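Walk-round notes for Gollidau, March, done on Tuesday before the kettle went on. Same form as usual, with my comments under each bit. Nuria, you asked me to write more than "fine" this time, so you've only yourself to blame!

## Ways out

- [x] Front door opens fully from inside
- [x] Back stairs clear
- [ ] Fire door by the kitchen closes on its own

The kitchen one stops a hand's width short and you have to give it a shove. I oiled the hinges and it's a bit better, but I think the closer itself is tired. Ackermann fitted it, so I've rung and left a message. Please, please stop using the mop bucket to hold it open in the meantime.

## Extinguishers and alarm

- [x] All on their hooks, pins in
- [x] Needles in the green
- [ ] Service labels in date

Tag 1491 (top of the stairs) is out of date and tag 854 runs out next month, so both might as well go together. I pressed the test button at 9 and it was loud enough for the café next door to come and ask. I'd told them last time and forgot this time, sorry.
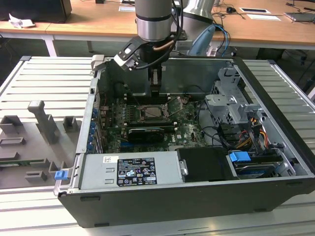
The panel in the hall had no faults showing. I did write the test in the log book, which lives in the cupboard under the panel and not in the kitchen drawer, where I found it.

## Plugs, leads and sockets

- [x] No cracked plugs
- [x] No scorched sockets
- [ ] No extension leads plugged into extension leads

Two in a chain behind the sofa, feeding the lamp, the radio and somebody's phone charger. I've taken the second one away and put it in the office. The Utell heater has passed again, though the flex is getting stiff where it goes into the body and I'd like us to think about a new one before winter.

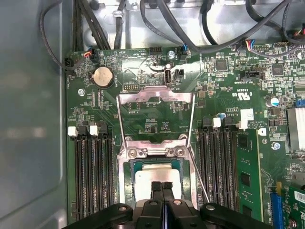
First aid and small injuries next, and the box is low on plasters again. Three entries in the accident book since the last round, all cuts to fingers, all nothing much, but they do add up. Sheet metal edges, the tin lids in the kitchen, and anything on a catch are what I'd watch for. A thin metal lever like the silver one slanting down beside that processor is just the sort of thing I manage to catch a nail on. I've ordered the fabric plasters as the blue ones fall off me in minutes.

- [ ] Plasters restocked
- [x] Eyewash in date
- [x] Accident book has blank pages left

## Floors and stairs

- [x] Stair treads sound
- [x] Handrail firm
- [ ] Mat at front door lies flat

The mat has curled up at the corner again and I nearly went flying, with a tray of mugs, which would have been a fourth entry in the book. It's been taped down so many times there's more tape than mat. Could we just buy one from Brurnow and be done with it? They do the heavy rubber sort.
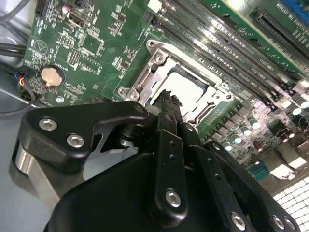
Lights on the stairs all work, including the one over the turn that used to flicker. The outside light comes on far too late for anybody leaving at five, so I've turned the dial round a bit and will look again next week.

## Kitchen

- [x] Fridge cold enough
- [x] Fire blanket on its hook
- [ ] Cleaning stuff out of reach

Bleach under the sink, again, next to the squash. Moved to the high cupboard. The fridge is spotless (thank you, whoever did that, it was lovely to open the door and not wince).
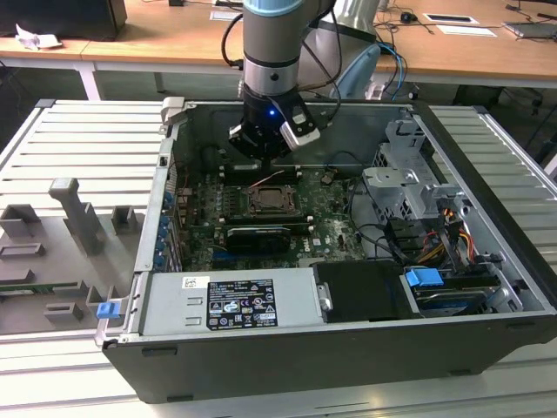 Young-sook Seol: I read this through and agree with most of it, but can we have a line for the step ladder? It's got a loose foot and it isn't on the form at all. Also I don't think the kitchen door is the closer, I think the frame's swollen. It was the same last spring.

Fair point about the ladder, I've added it below and tied a "do not use" label on it. On the door, let's see what Ackermann says.

- [ ] Step ladder: rubber foot loose, out of use
- [ ] Chase Ackermann if no call by the end of the week
- [ ] Tags 1491 and 854 to be serviced
- [ ] New mat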